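Workshop tips: living alongside the arm on the bench

When the arm came to our packing and finishing workshop at Fustitz, I had been on the bench for eight years and I won't pretend I was pleased to see it. I'd heard all the talk about jobs, and I had my own corner set up just the way I liked it, with my mug where I could reach it and my offcuts in a biscuit tin. Well, things have settled down since, and people from the other sites (Ikden especially, hello to you all!) keep asking how we manage, so I've put down the tips I'd have liked to be given at the start.

Keep your own bench time

The arm does the lifting and turning now, and it's lovely for the wrists, but hands do forget. I still sand and fit up to 24 pieces a day myself, and I'd urge you to ask for the same before the rota is fixed, as it's much harder to get it back afterwards.

Sort your blocks before the shift starts

We used to grab whatever was nearest and turn it in our fingers without thinking. The arm can't be relied on for that, so put like with like, tall pieces in one tray and wedges in another, and leave the splintery ones for a person. If you're getting through 1,000 pieces in a week, ten minutes with the trays in the morning is time well spent, and it's quite a pleasant job with the radio on.

Wipe down more often than you think

A soft dry brush first, then a barely damp cloth wrung out hard. Don't use furniture polish on any surface where blocks have to stand up, however nice it smells. I did that once and spent the rest of the afternoon apologising to Prita, who had to set everything out again.

Have a word for stop

Ours is "hands", said loudly. Whoever hears it presses the stop button and we all step back, and no one gets cross if it was a false alarm. New starters practise it 3 times on their first day, and we all join in, which breaks the ice nicely.

Share out the minding

Watching a machine is tiring in a different way from doing the work, and I used to go home with a headache. We swap every half hour now. Whoever comes off minding does something with their feet, such as fetching stock or sweeping, before sitting down again.

Try a new move on the screen first

Every new pick gets a run in the simulator before we let it anywhere near real stock, and it's worth pulling up a chair for even if computers aren't your thing. Look at how the fingers come down on an upright block, and whether the rest of the arm has room beside whatever else is standing there. You'll know from your own hands if a grip looks awkward, so do speak up!

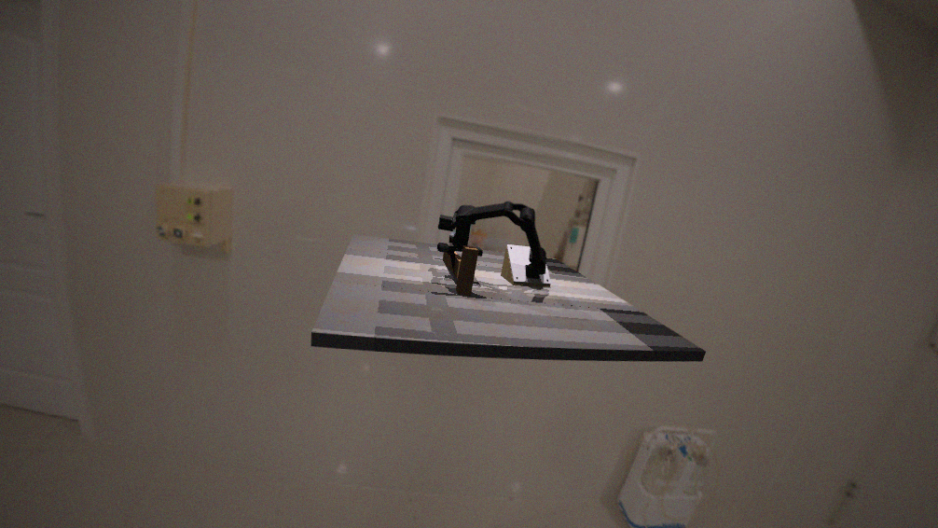

Write down what you know

Firdevs Akgül started our bench book, an ordinary ruled notebook on a string, and it's the best thing we've got. Which batch had the soft corners, which glue goes stringy in November, how to free a sticking tray without swearing at it. The younger ones read it at tea break. When the settings are changed, the book gets looked at first, and that has done more for tempers here than the new chairs did. Use pencil, as biro fades dreadfully by the window, and leave a few blank pages after each heading for whoever comes next.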